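3.2 Sites and recruitment

Households were recruited in Stolport and Hirnach between March and June. Both towns have one weekly waste pickup, but only Hirnach charges by the bag. We mailed 2000 letters and received 397 completed diaries. Each household wrote down every paper tissue, napkin and paper towel it threw away over 12 days, and which bin it went into. Diaries with more than two blank days were dropped before coding.

Tissues (Figure 2, last picture) were coded apart from paper towels, as the two are bought and stored differently.
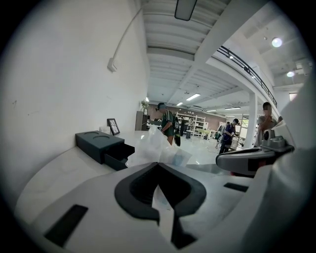
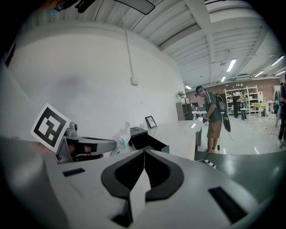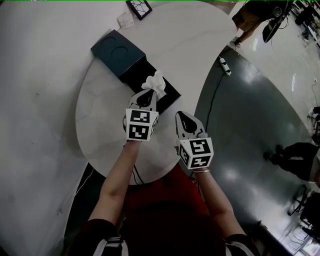 Figure 2. Indoor views from one place. The last picture shows a tissue box on a white oval table.

Used tissues were the hardest item to code. Many people in Stolport put them in the paper bin, although the town's leaflet asks for them in general waste. In Hirnach the leaflet says nothing on the matter, and 47 households left the bin column blank for tissues while filling it in for everything else. We kept these entries in the totals but left them out of the sorting analysis.

Weights were taken from the Fairweather tables, which list dry weight per sheet by ply. Where a household named only a brand — Cutis was the usual one — we used the two-ply value.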